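Home Issues Authors Submit Search
Filed under: Tourism Studies / Visitor Language

3.2 First greetings at the counter

The 81 visitors in the Drollthorpe group were asked to keep a short diary of each exchange with a shop, cafe or hotel worker. Together they logged 461 exchanges. Most opened in English. Visitors who had learned a local greeting before the trip used it mainly in cafes and small bakeries, and much less at hotel desks, where staff tended to speak first.

Sauerland and Rengifo coded each entry for opening language, who switched, and how the visitor rated the contact.
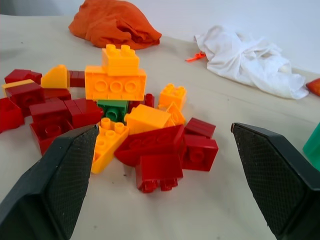 Figure 2. Toy building blocks in red, orange, yellow and green.

Ratings were higher when the visitor opened in the local language, even if the worker changed to English right away. The gap was widest among first-time visitors. Brandes (Ottmar) found the same pattern in Drurnow, though his visitors stayed longer and many had family nearby.

We left out 18 entries in which the opening language could not be read from the diary. Most came from the evening hours and were very short. Exchanges on trains and buses are treated in Section 3.3.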